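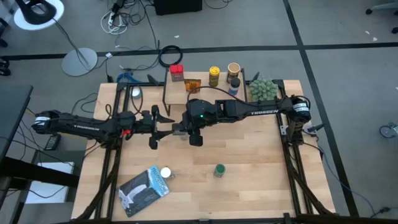

Guleo Weekender Duffel, by Niswood

Holds three days of clothes, or one day of clothes and everything you buy in a harbor gift shop. Waxed canvas, cotton lining, and a shoe pocket that fits one sensible pair and rejects the other.

Weight: 900 g empty. Good luck keeping it there.
Strap: adjustable, padded, borrowed from our Grurnard backpack
Fits under most ferry seats and the occasional bus driver's patience
Colors: Moss, Rust, Slightly Different Moss

Price: $86. Add the Özkan toiletry pouch (holds a 200 ml bottle, cap permitting) at checkout.

Ships Saturday if ordered by noon.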